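트로스터스테드, 공용 작업실 긴 작업대 정리 기준 개정

트로스터스테드(Trosturstead) 공용 작업실이 5/18/19 자로 긴 작업대의 정리 기준을 개정했다. 개정 기준은 작업대 상판 위에 둘 수 있는 물건의 범위와 트레이 사용 방법, 케이블 처리, 벽면 하부 청소 주기를 정하고 있다. 적용 대상은 1층 작업실의 긴 작업대 전체이며, 창고와 복도 선반은 이번 개정에서 제외됐다.

작업실 운영을 맡은 헤르크스테드(Herkstead)에 따르면 종전 기준은 작업대를 사용자별 구역으로 나누는 방식이었다. 구역 경계는 상판에 테이프로 표시했으나, 테이프 자국이 남고 사용자가 바뀔 때마다 다시 붙여야 하는 문제가 있었다. 개정 기준은 구역 표시를 폐지하고, 상판에 남길 수 있는 물품을 트레이에 담긴 것과 세워 둔 것으로 한정했다. 그 밖의 물품은 사용이 끝나는 대로 보관함으로 옮겨야 한다.

트레이는 가장자리가 올라온 형태만 허용된다. 작은 공구나 길쭉한 부속이 상판 밖으로 굴러 떨어지는 것을 막기 위한 조치다. 트레이 한 개에는 한 가지 작업에 쓰는 물품만 담고, 서로 다른 작업의 물품을 섞어 담지 않는다. 트레이를 겹쳐 쌓는 것도 금지된다. 트레이의 위치는 상판 앞쪽 절반으로 정해졌으며, 뒤쪽 절반은 액자와 같이 세워 두는 물품에 배정됐다.

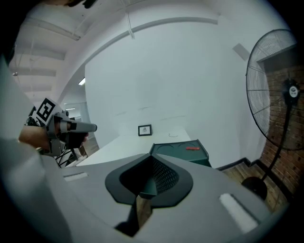
트로스터스테드 작업실의 흰색 긴 작업대. 안쪽에 검은 테두리 액자가, 앞쪽에 짙은 녹색 트레이가 놓여 있다.

세워 두는 물품에는 별도 조항이 적용된다. 액자와 견본판은 넘어지지 않도록 받침을 대거나 스스로 서는 구조여야 하며, 높이가 다른 물품을 나란히 둘 경우 낮은 것을 앞에 둔다. 벽에 기대어 두는 방식은 허용되지 않는다. 기존 작업대 점검에서 벽면 하부의 자국과 긁힘이 반복해서 지적된 데 따른 것이다. 벽면 하부는 월 1회 중성세제로 닦고, 닦이지 않는 자국은 위치를 기록해 도장 보수 때 함께 처리한다.

케이블에 관한 조항도 바뀌었다. 종전에는 전원 케이블과 신호 케이블을 모두 상판 뒤쪽 모서리를 따라 고정하도록 했으나, 개정 기준은 사용 중인 케이블에 한해 상판 위에 두는 것을 인정한다. 이 경우 케이블은 느슨하게 감아 꺾이는 부분이 없게 하고, 트레이 아래로 지나가게 해서는 안 된다. 사용이 끝난 케이블은 감은 뒤 끈으로 묶어 서랍에 넣는다. 천장에서 내려오는 케이블은 시설 설비로 분류되며, 사용자가 임의로 당기거나 위치를 바꿀 수 없다.

개정안을 작성한 옥타비오 카르데나스(Octavio Cárdenas)는 "상판에서 무엇을 치워야 하는지보다 무엇을 남겨도 되는지를 먼저 적었다"며 "종전 문서는 금지 항목이 길어 현장에서 찾아보기 어려웠다"고 설명했다. 개정 문서는 2쪽 분량으로, 작업실 출입문 안쪽에 게시됐다.

보관함 체계도 함께 조정됐다. 헤르크스테드가 실시한 재고 조사에서 등록 물품은 1118점으로 집계됐고, 이 가운데 734점에 새 분류 번호가 부여됐다. 나머지 물품은 종전 번호를 그대로 사용한다. 분류 번호는 보관함 번호와 칸 번호를 이어 쓰는 방식이며, 사용자는 물품을 꺼낼 때 번호를 대장에 적고 반납할 때 같은 줄에 표시한다. 번호표가 떨어진 물품은 보관함에 넣지 말고 접수대에 맡겨야 한다.

보관함은 데키네(Dekine)의 적층형 제품으로 교체된다. 기존 보관함은 칸 높이가 고정돼 있어 트레이를 그대로 넣을 수 없었다. 새 보관함은 칸막이 높이를 조절할 수 있어 물품을 트레이에 담은 채로 수납할 수 있다. 기존 보관함은 교체 후에도 폐기하지 않고 소모품 보관용으로 전환한다.

상판 관리 방법은 세부 지침으로 분리됐다. 지침에 따르면 흰색 상판에는 연마제가 든 세정제를 쓸 수 없고, 접착제 잔여물은 플라스틱 주걱으로 제거한다. 절단 작업을 할 때는 반드시 매트를 깔아야 하며, 매트는 작업 후 세워서 말린다. 나무 바닥에 액체를 흘린 경우 즉시 마른 천으로 닦고 대걸레는 사용하지 않는다. 바닥재 이음매에 물이 스며드는 것을 막기 위해서다.

작업실 이용자 교육은 리야 아스파우(Liya Asfaw)가 담당한다. 교육은 트레이 배치, 케이블 감기, 대장 기입 순으로 진행되며 신규 이용자는 이용 등록 전에 이수해야 한다. 기존 이용자는 게시된 문서를 읽고 대장 첫 장에 서명하는 것으로 교육을 대신할 수 있다. 아스파우는 "케이블을 팔꿈치에 감는 습관이 피복 손상의 주된 원인"이라며 "손바닥 안에서 원을 만드는 방법을 중심으로 가르칠 것"이라고 말했다.

개정 기준을 지키지 않은 물품은 접수대 옆 임시 선반으로 옮겨지고, 대장에 기재된 이용자에게 통보된다. 같은 이용자가 2회 통보를 받으면 작업대 예약 전에 교육을 다시 받아야 한다. 임시 선반의 물품은 이용자가 직접 찾아가야 하며, 우편 발송은 하지 않는다.

인접한 차바라스(Tzavaras) 작업실은 이번 개정 대상에 포함되지 않는다. 이곳의 작업대는 상판 폭이 좁아 앞뒤를 나누는 방식을 그대로 적용하기 어렵다는 것이 헤르크스테드의 설명이다. 차바라스 작업실용 기준은 별도 문서로 작성되고 있으며, 초안은 6월에 이용자 의견을 받을 예정이다. 의견서는 접수대에 비치된 양식으로 제출하면 된다.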